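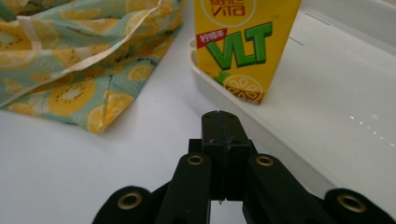

kisteo_doubter

Foldable fruit print bag: is it any good for groceries, or is it just a cute rag?

Posted 8th June in Kitchen & Household

I keep getting told that a thin fabric bag you can crumple up is all a person needs for shopping. I have my doubts. The one in my photo has the yellow fruit slices on mint green (citrus, kiwi, your guess is as good as mine) and a skinny white strap that I wouldn't trust with a loaf of bread. The carton of Vita lemon drink next to it is the sort of thing I'd be carrying, and usually more than one of them.

My complaints so far. The strap is narrow, so I expect it to dig into my fingers. The cloth has no shape at all, so a carton will tip over and whatever is under it gets squashed. And it won't stay folded. I fold it, I put it in a drawer, and a week later it's a lump again with the strap wound through the middle of it.

I do three stops on a normal shopping trip: Brostel for the heavy stuff, the little market behind it for fruit, then the bakery. At the moment I use two stiff bags from Brostel that stand up on their own. They're ugly and they take up half the hall closet, but they work. My sister-in-law swears by the thin ones and says hers has done "like 1000 trips," which I don't believe for one second.

So what I want to know:

Can a bag like this carry drink cartons without the strap seam going?
Is there a fold that really stays folded?
How do you wash one without the print fading?

Please don't tell me it's better for the planet. I've read that part. I want to know if it holds groceries.

6 replies hidden by poster's filter. Showing 3.

Rirov_laundry_room
Member since September

I've used thin bags for years and I was as suspicious as you are. Taking your points in a different order.

The strap. Turn the bag inside out and look at where the strap meets the cloth. If you see a stitched square with an X through it, fine, load it up. If you see one straight line of stitching, that's your weak spot, and you can fix it in ten minutes with a needle and doubled thread. Go over the old line, then put a second line a finger's width below it. I've done this on every one I own, including a pricey one that should have come that way. Tug it hard with your hands before you trust it. If a strap is going to go, I'd like it to go in the kitchen.

As for digging into your fingers, yes, it will. No trick gets around a narrow strap and a heavy load. Put it over your shoulder if it's long enough, or carry less in it. I wouldn't put more than two big cartons in one thin bag, whatever the label says. Labels on these things are pretty optimistic.

Tipping. Cartons go in first, standing up, side by side, pushed toward the middle. Then soft stuff around them to wedge them in. If there's only one carton it will flop no matter what you do, so lay it down with the cap end facing up a little. Bread and peaches go in a different bag.

The fold. Lay it flat on a table and smooth it with your hand. People try to do this in the air and that's why they end up with a lump. Fold it in thirds the long way, tuck the strap down inside the middle third so it can't wander, then roll from the bottom up. Put a rubber band on it. I know a rubber band feels like cheating, but I've tried the fancy triangle fold and the one where you stuff it in its own corner, and both were open again by the weekend. Slick cloth doesn't hold a crease.

Washing. Cold, inside out, no dryer, no bleach. Hang it by the bottom hem so the wet weight isn't pulling on the strap. I can't promise anything about your print because I don't know what the cloth is. Check for a tag. If there isn't one, rub a damp white rag on the inside of the hem and see if any color comes off.

Would I swap my stiff bags for thin ones? No. I keep a thin one in my coat for when I forgot the others, and that's the job I'd give yours.

erdős_street_94_no_wait_95

Mine is fine. Had it ages. Just don't overload it and don't fold it, who folds a bag?? It lives in a ball at the bottom of my backpack.

Also the lemon drinks are good cold, are you getting those at Brostel? Ours never has them.

plainhem
Member

I'd go easier on the sewing advice above. Going over an old line of stitching on very thin cloth can make it worse. Every needle hole is one more place for it to tear, and I've had a bag rip along my own neat repair like a stamp. If the cloth is thin enough to see your hand through, put a scrap of something sturdier behind the strap first (a bit of old pillowcase will do) and sew through both. Use a fine needle.

I agree about the rubber band. A hair tie is kinder to the cloth and doesn't go brittle.

I don't believe the 1000 trips either, for what it's worth. My longest lasting one went through at the bottom corner, with the strap still perfect. So when you do your inspection look at the corners too, especially if you carry boxes and cartons. Those edges rub every time you set the bag down on pavement.

One thing you could try before you decide anything: load it with what you'd normally buy, at home, and walk up and down the stairs a few times. If you hate it after that you've got your answer, and you can use it to keep onions in.

kisteo_doubter

Thanks. Looked at my strap seam after reading this and it's the single line kind, naturally. I'll try the pillowcase patch when I find a fine needle. Folded it in thirds with a hair tie in the meantime and will report back if it's still folded by the next Brostel run. Not holding my breath.

And no, I don't get the lemon ones at Brostel, it's the market behind it, bottom shelf on the left.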